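Bench Safety Checklist – Room 211, Tannous Building
Inspected by: Beverley Pilkington
Accompanied by: Tanvir Pramanik
Date: 25 September 2026
Form 2529, comments typed up from handwritten notes

1. Work surface clear of food, drink and personal items
Pass. I have passed this every time and every time I find a coffee ring by the sink the next morning. Pass for the hour I was in the room.

2. Glassware free of chips, cracks and scratches
Pass, with a comment. Tanvir told me all glassware was "checked in June." Checked by whom, and written down where? The log has initials and a tick, and a tick does not tell me anyone ran a thumb near the rim. I want the pieces on the bench looked at again under a decent light.

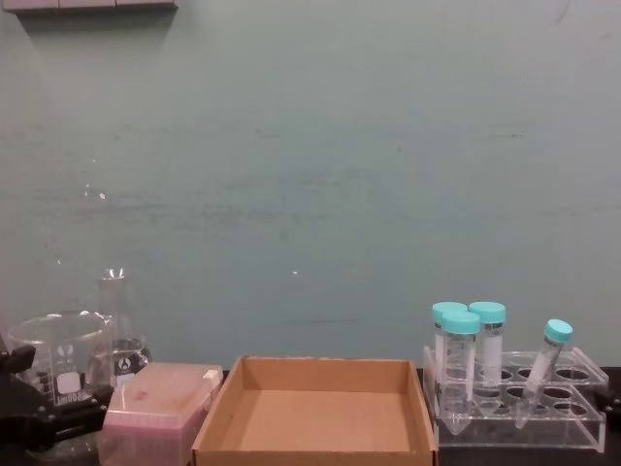
Item 2: beaker and conical flask beside the tip box, back wall behind.

3. Glassware kept away from the bench edge
Needs attention. The rule on the door says a hand's width. Whose hand? Put tape down and we can stop arguing about it.

4. Containers labeled with contents, date and name
Needs attention. Printed graduations are not a label. Empty glassware gets a pass from me, but the minute something goes in, it gets a name and a date. The label printer (Bondard) is reported as working. I asked for a test label and was told the roll was on order.

5. Tip boxes closed when not in use
Pass. The lid on the pink one was shut. There is a reddish smear on top of it, and I was told it was "probably dye." Probably is not good enough for something people touch with bare fingers. Wipe it down, find out what it was, and write the answer here: ____________

6. Tubes capped and stored upright
Fail.

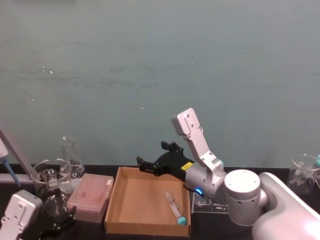 A screw cap is a fine thing, but a capped tube on its side is still a tube on its side. The procedure says rack, so use a rack. Rosalía Olmedo's view is that the low walls of a cardboard tray are enough to stop a tube rolling away. Maybe so. They will do very little about a leak, and cardboard can't be wiped clean. I would like plastic trays priced before the next visit, and I don't want to hear that Fellano is out of stock again.

7. Walls and fixed surfaces clean and in good repair
Pass, barely. Scuffs and faint streaks on the paint behind the bench. Ashley Dawber says it was washed. I'd like to see the cleaning sheet.

8. Eyewash tested and tag signed
Tag signed for 3 weeks in the same pen and the same slant. I ran it myself for a minute and it works. Please test it weekly and sign it weekly.

9. Spill kit complete
Fail. The Molter kit is listed as holding 20 absorbent pads. The seal was broken and the contents sheet was missing.

Follow-up: items 3, 4, 6 and 9 to Phyllis Lambert. Send me the completed actions in writing – a "done" in the hallway does not close an item.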